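Home Projects Methods Data Publications Contact

Recording Two-Handed Garment Demonstrations with Hand-Held Grippers

This guide describes the procedure used in the Okard project to record demonstrations of clothing being handled on a bed. It is intended for new operators and for partner groups who wish to add sessions to the shared set. The current release contains 1491 accepted demonstrations. Operators should read all of the steps before a first session.

The method requires two hand-held grippers, one for each hand, with a camera on each. A policy trained on these recordings receives only the camera views, the finger opening and the estimated path of each gripper. Anything the operator knows but the cameras do not see is lost to the policy, and the steps below are written with that in mind.

Step 1. Prepare the bed

Leave the bed made with its usual bedding. Do not pull the sheet smooth. Wrinkles help the tracking software find stable points, and a perfectly flat sheet was the most frequent cause of lost tracking in the May sessions. Keep pillows and nearby furniture where they are until the session ends.

Step 2. Lift the garment

Take the waistband end first with one gripper and raise the garment until the lower end swings free. With jeans, let the legs hang before moving the second gripper toward the hem.

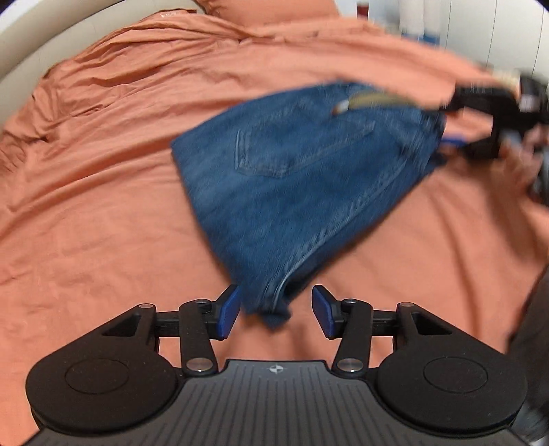

The second gripper should approach with its fingers open and stop short of the cloth. Wait for the fabric to settle before closing. In a comparison led by Obadia Rugemalira, policies trained on demonstrations with this short wait completed the second grasp in 87 percent of trials. Policies trained without it completed the grasp in 80 percent. Heavier fabrics showed the larger gain.

Step 3. Close on the hem

Close the fingers fully in a single movement. The stitched edge should lie between the contact pads, and a gathered hem is acceptable. If the cloth slips, open the fingers, move back and approach again without stopping the recording. Recoveries of this kind are kept and labeled as such.

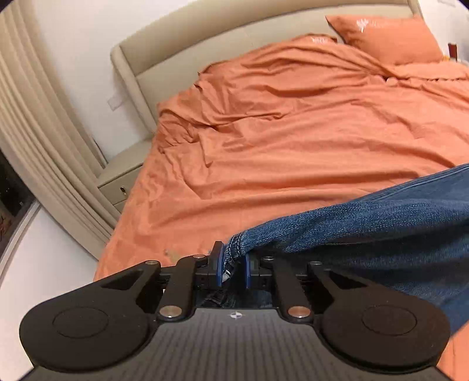
Step 4. Spread and lower

Move the two grippers apart until the cloth between them is under light tension, then lower it to the bed. Release the hem first. Hold both grippers still for a moment after release so that the end of the demonstration can be found automatically.

Step 5. Review the recording

Play back both views before starting the next garment. Reject a demonstration if the tracking path jumps or if either camera was covered during the grasp. Over 13 percent of first-day recordings are rejected at this stage, and new operators should plan their time accordingly.

Questions about labeling should be sent to Settimio Pagano. Requests for access to the training code are handled by Cosimo Piras.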